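Plendow posts this week on a question members raise often: can machines manage household and shop-floor chores yet? Our answer, in short, is some of them, slowly, and under supervision. 1/7

The programme is run with Covex and covers 6 chores. Two are domestic (clearing a table, putting groceries away). The remainder come from small retail: facing shelves, returning stock, wiping counters and sorting empties. 2/7

Shelf work accounts for the largest share of trials to date. A bottle must be approached from the open side, gripped at a suitable height and lifted clear of the lip. Staff do this without a thought. 3/7
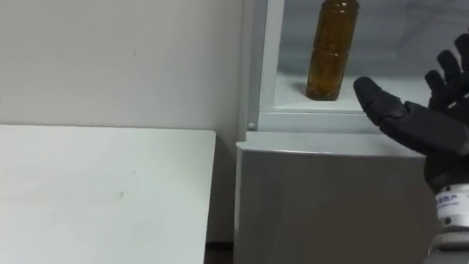 Udosis, October – A black robotic hand, open, reaches toward a bottle of brown liquid standing on a white shelf. The thumb is level with the lower part of the bottle. Grip height matters with ridged plastic, as the sides give under pressure. 4/7

Our target was 2,000 logged shelf attempts. We have recorded 1,966, and the balance will be completed on Tuesday. Attempts stopped by an operator are logged in the same way as any other and will be included in the published results. 5/7

Members have asked about labour. Nothing in the programme to date supports replacing a shop assistant. A machine that can return one bottle to one shelf is a long way from closing up a store on a busy night – spills, customers and odd-shaped parcels included. 6/7

The Cao method for scoring partial completions will be used throughout. Written questions from members and retailers are welcome until the end of the month and will be answered on this account. 7/7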